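Setting Up a Cutlery Holder on the Table

When we moved into our little place in Prarville, the spoons lived in one drawer, the chopsticks lived in another, and I spent every supper getting up and sitting down again. A holder right on the table fixed that, and it only takes a few minutes to set one up nicely, so let me walk you through how I like to do it.

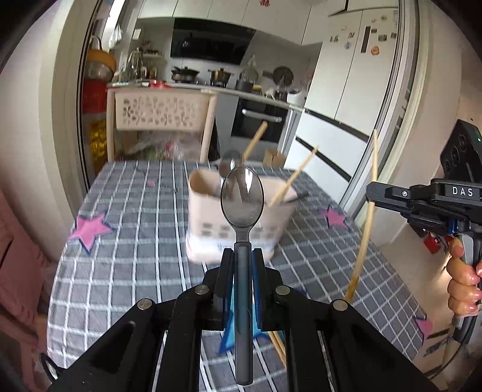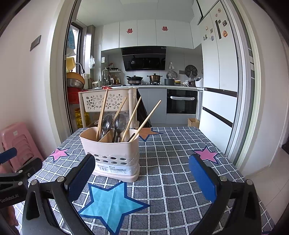
Start by deciding who goes where, and do it before you wash a single thing. If your holder is divided inside, you have a natural place to keep the everyday pieces apart from the serving ones (my aunt in Lustow swears by this, and she feeds a crowd). Spoons go in with their bowls up, like the metal ones in the pink holder, so you can see at a glance what you're grabbing. Chopsticks can lean any which way, bless them, but do keep each pair together.

Next, wash everything in warm soapy water, rinse well, and let it all dry on a towel. I know it's tempting to skip the towel! Wooden chopsticks hate staying damp, and 2 hours in the open air does them a world of good.

Last, set the holder within easy reach of every chair. Once a week, tip it out, wipe the inside, and shake the crumbs off the tablecloth while you're at it.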